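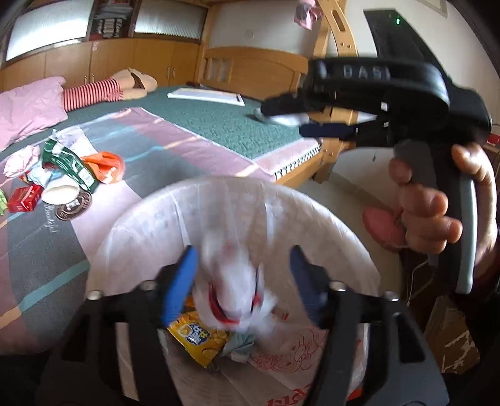
Trash bag duty beside the bed

gravelgoat
6/16/23
Okay, I signed up for the Doltura in August. 181 miles of dirt over 2 days on my little dual sport, and I have never done an organized ride longer than a lunch loop. My question is tires. The bike came with 50/50s and the guy at Ramalho Cycles wants to sell me full knobbies plus a set of heavy tubes. He rides the fast class though, and I am so not in the fast class. Do I need them?

mudflap_mo
Yes. Get the knobbies. I did the Doltura on 50/50s once and spent the whole sandy section past Lerard paddling with my feet like a duck. Miserable! My legs were done by lunch and I still had the long climb to go.

slowlane
Gonna disagree with mo. That sand is what, four miles? The rest is hardpack and farm roads, and knobbies squirm all over the place on that stuff. Keep what you've got, drop the pressure when you hit the sand, stand up, look far ahead and stay on the gas. I've finished it three times that way on a bike that weighs more than my couch.

mudflap_mo
Four miles if it's dry. If it rains the day before, the climb turns to grease and I'd love to see your 50/50s then, lol.

slowlane
It's August. When has it rained there in August?

mudflap_mo
The year I did it!!

tinytank
Ignore those two, they do this every summer. Tubes matter more than tread in my opinion. I pinch flatted at mile 42 with the stock ones and sat under a tree with a dead pump (battery thing, never again) until the sweep truck came by. Buy the heavy tubes, carry a hand pump, and practice a tire change in your garage with a timer going. My first one took me over an hour and I bled on everything.

gravelgoat
Oof, okay. I have never changed a tire on this bike, so that's my weekend gone. What pressure do you run with the heavy tubes? And is anybody using the Provinent tank bag? I keep going back and forth on it.

slowlane
Start at 18 front and rear and see how it feels. Provinent bag is fine but the zipper hates dust, so I rub a little wax on mine.

tinytank
I'd go lower than 18 in the rear. And skip the tank bag, it hits you in the gut every time you stand up. Small backpack, water in it, done.

mudflap_mo
Backpack?? In August? Your shoulders will hate you by noon. Put the weight on the bike.

gravelgoat
So I've ordered the heavy tubes and I'm keeping the 50/50s for now. If it rains, mo gets to say I told you so. Still no idea about the bag.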